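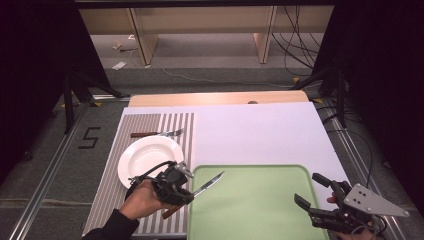

One gripper in each hand: a table knife is held over the green tray at Estomau's workshop in Yao.

Table laying by hand, for the robots

11 November 2019

Estomau has begun recording people as they lay and clear a table, with the aim of teaching a pair of robot arms to do the same work. The recordings are being made at the firm's workshop in Yao under a project called Fondness, which started in June.

The people doing the recording do not touch the cutlery with their fingers. They work with a gripper in each hand, and each gripper carries its own camera. What the cameras see, together with how far the jaws are open and where the grippers are, is saved as one example. The examples are then used to train the software, known inside the firm as Drindis, which will later run the arms.

Tatsuya Hattori is in charge of the recording. He said the firm had first tried steering the arms from a distance and saving the results, but that it was slow going and tiring for the person at the controls.

"You would spend most of a morning getting a fork on to a plate," he said. "With the grippers in your own hands you can do it at nearly the speed you would at home. We needed a lot of examples and we were never going to get them the old way."

The target for the first stage is 210 usable examples for each task. Laying a place and clearing it are counted as separate tasks, and so is moving cutlery to and from the tray. About 6 in every ten recordings are kept. The rest are dropped, mostly where something was let go too early or where a hand passed in front of a camera.

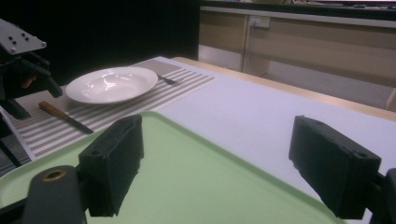
Issue 7, page 2

The things on the table are ordinary ones: a white plate, a fork, a table knife with a brown wooden handle, a striped mat and a light green tray. They are put down in different spots before each recording. Suha Zoubi, who prepares the table, works from a printed sheet that tells her where the plate should go and which way the cutlery should point. Some of the layouts are untidy on purpose, with a fork lying close up against the plate or a knife at a slant.

"If it is always neat, the software only learns neat," she said. "In a real canteen people leave things anywhere."

Knives have given the most trouble so far. A flat blade is hard to pick up from a flat surface, and the people recording soon found they did better by going for the handle. Mr Hattori has asked them to keep some of their second tries in, so that the software also has examples of how to recover from a poor grip. A recording in which the first attempt misses and the next one works is kept and marked as such.

The firm is also asking the people recording to swap hands. Early on, nearly all the knives were picked up with the right hand, and the software came to treat the left gripper as something to be held out of the way. The printed sheet now says which hand is to be used for each piece.

Bronwyn McAlister joined the work in the summer from the firm's testing side. She said new people usually need an hour or so before their recordings are good enough to keep.

"The first thing you notice is that you can't feel anything," she said. "You close the jaws and you have to look to know whether you've got it. After a while you stop thinking about it. Your wrists ache a bit by the end, so we swap over."

Each session is checked by a second person on the same day. Masaru Kudo looks through the recordings and writes down the start and end of each pick-up. He also checks that the views from both grippers run in step with each other, as a small delay on one side can spoil a whole session. He said that had happened twice and the sessions were done again.

Yasuo Oda, who heads the project, would not say when the arms would be tried outside the workshop. A first trial with the trained software is planned once the knife and fork tasks have reached their target, and it will use the same table and tray. Glasses and bowls are to be added afterwards.

The firm is looking for more people to take part in the recordings, left-handed people in particular. No experience is needed, and sessions are paid by the half day.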